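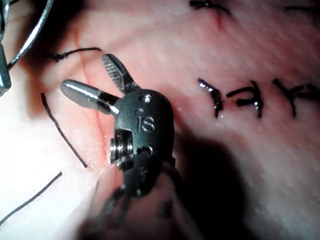 Judport's training lab gets new house rules for robotic suturing practice

I've been going to the open evenings at the Dernham surgical skills lab in Judport for a while now (they have decent coffee, and they let me ask dumb questions), and this month there was finally some real news. Starting in September, anyone who sits down at one of the lab's robotic surgery consoles will have to follow a written set of practice rules, and they'll have to pass a short check before they touch a needle.

The rules run to 2 pages, which I love. I've read hospital policies that needed their own binder! Rochelle Greenberg, who runs the lab, told me the draft was a lot longer until Adelmo Leone went at it with a red pen. "If you can't read it while the system boots up, you won't read it," is how he put it to me.

So what's in there? Most of it is stuff good surgeons already do. Keep both instruments in view whenever either one is moving. Don't close the jaws until you can see what's going between them. Never grab suture in the middle of its length if you plan to use that part again, because serrated jaws can fray it. Stop and re-center the camera if an instrument's shadow is hiding your next stitch. And at the end, account for every cut piece of thread before you call the job done. Those little black tails are easy to lose track of when you've got a row of knots to admire.

The rule that got people talking was the one on instrument lives. Every instrument now gets a log sheet, and someone has to look over the jaws, the pins and the cable pulleys before and after each session. Anything with a worn cable comes off the rack right then, even if the person using it swears it feels fine. Yee-man Hung, a resident who practices there at 6 in the morning before her shift (I could never), thought this was overdue. She said practice labs tend to run their tools a lot harder than an operating room would, and you end up learning bad habits to make up for a sloppy wrist.

Not everyone's thrilled. Maricruz Medrano likes the rules but worries about the check at the start, which has to be retaken after 96 days away from the console. She teaches visiting surgeons who might only make it in twice a year, and she'd rather see a quick refresher than a full retest. Greenberg says they'll look at that again in the winter.

The lab tried the rules out over 73 practice sessions this spring, and the log sheets are on the wall by the sign-in desk if you want to flip through them. I did, and the handwriting is exactly what you'd expect from surgeons.

Copies of the rules are free at the front desk, and the next open evening starts at 7. Bring a sweater, they keep that room freezing.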